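The coloured plate comes back to the table

Plastic tableware used to leave the house twice a year, for the beach and for the firework party. The rest of the time it lived on top of the fridge in a carrier bag. That has changed, and the shops have noticed. Whole shelves are now given over to mugs, plates and bowls in chalky, faded colours, sold for everyday meals and priced so that a family can buy a set without much thought.

Prillow, a small tableware firm with a shop in Achterberg, started with picnic sets and now sells more in winter than in July. Its best seller is a plain mug with a handle big enough for a gloved hand. The plates come a close second. They are bought by parents at first, the shop says, and then by the same parents a year later for themselves.

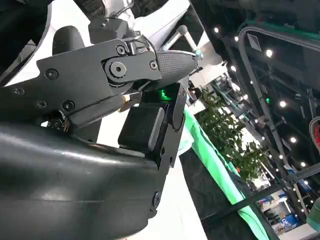
The reasons are ordinary ones. A plastic plate weighs very little, survives a fall on to tiles and can be carried five at a time by a child of seven. It makes less noise in the sink. Against that, it scratches if you cut meat on it, it holds on to the smell of curry, and most of it should be kept out of the microwave unless the base says otherwise. Anyone who wants to eat steak from it will be disappointed within the month.

Colour is where people go wrong. The usual mistake is to buy one of everything, so that the cupboard ends up looking like a box of crayons. Two colours are enough for most households, and they should be of the same strength — both pale or both strong. The Skutidau range, which has been copied a good deal, comes in nine shades, but the makers suggest choosing a pair and sticking to it.

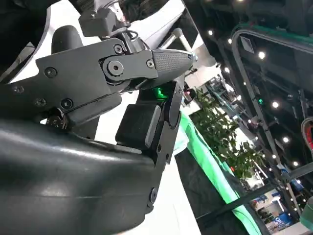 A white table makes the job easier and harder. Pale colours look clean on it, and there is no wood grain to argue with. But a bright white surface also shows up anything dark or heavy placed on it, so black trivets and iron pans are best brought out only when they are needed. Gloss is a matter of taste. It wipes down in seconds and it shows every crumb.

Then there is the question of what goes in the middle. Flowers are the standard answer, though they get in the way of the serving dishes and have to be moved before anyone can eat. Small toy pumpkins do the same work and can be pushed aside with one finger. Orange sits well with lavender and teal, and a striped one is less fierce than a plain one. Keep them low and keep them few. 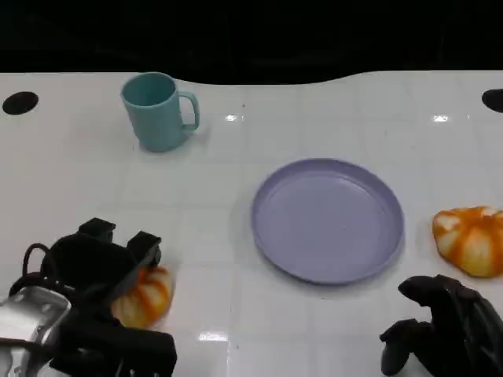 Teal mug, lavender plate and striped toy pumpkins on a glossy white table.

Pumpkins are thought of as an autumn thing, but soft ones in orange and white can stay out well past that. Vandico, which makes table decorations in felt and foam, says some 94 per cent of its orders for them used to arrive before Halloween. Now they are spread over the whole cold half of the year. They store badly under weight, so put them at the top of the box.

Laying the table itself takes a minute. Put the plate down first and leave a hand's width between it and the mug. If the mug has a curved handle, turn it to the side of whoever will be drinking from it. Leave the rest of the surface alone. A small set looks better with bare table round it, and there is somewhere to put the bread.
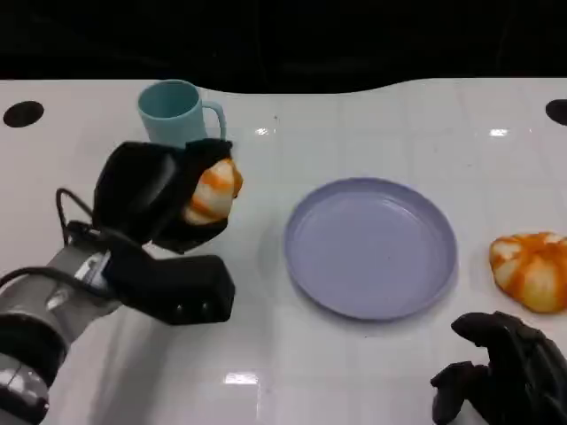 The mug stands towards the far edge, with the empty plate in the centre of the table.

Washing up is simple enough. Use warm water and a soft cloth, and avoid the green side of the sponge, which dulls the finish. Tea stains inside a pale mug will come off with a paste of bicarbonate of soda left on for an hour. Stack the plates with the largest at the bottom and let them dry fully before they go back in the cupboard.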